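Mulamska Gripper Set-up Guide
Section 19: Clearing a slip fault in simulation

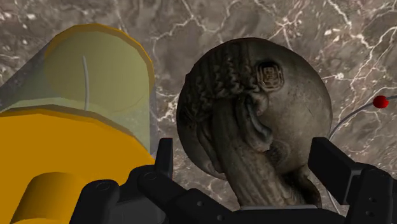

A slip fault (code 32) is raised when the controller believes the part has moved between the fingers after the grip was confirmed. It comes up most often with scanned parts, whose surfaces are uneven and give the solver too few contact points. The carved piece held between the fingers is typical of the parts that cause trouble: braided ridges on one side, a plain dome on the other, and a trunk-like form running down just above the gripper. A pad that meets a ridge will report full force while touching very little. Work through the steps below before changing any force limits.

Before you start
Pause the Clornby simulator. Do not reset it, as a reset clears the contact log.

1. Open the contact log and find the last entry before code 32.

2. Compare the left and right finger forces. If they differ by more than 2 N, go to step 3. If they do not, go to step 5.

3. Switch on the collision mesh view and check the part where each pad meets it. Look for gaps between the mesh and the visible surface.

4. If there is a gap, rebuild the collision mesh at the fine setting and save it under a new name. The old mesh stays in the cache until you do.

5. Check that the grip centre is set on the part and has not been left on a neighbouring object. Tall objects close to the fingers can be picked up by the Su planner by mistake.

6. Set closing speed to Low and run the grip again from the approach position.

7. Hold for 2 seconds. If no fault appears, lift the part and repeat the hold.

Note: Transparent or part-transparent objects still have a solid collision shape. Being able to see through an object does not mean a finger can pass through it.

Note: If the fault returns at step 7, export the log and send it to Culter support with the mesh file. Do not send a screen recording only.

CAUTION: Do not clear code 32 by raising the force limit. The same limit is copied to the real gripper at the next sync and can crush a part or a hand.

CAUTION: Turn off sync before you begin testing on any cell where the real arm is powered. Keep the guard door shut until the fault has been cleared and the limits checked.

Section revised 1/15/26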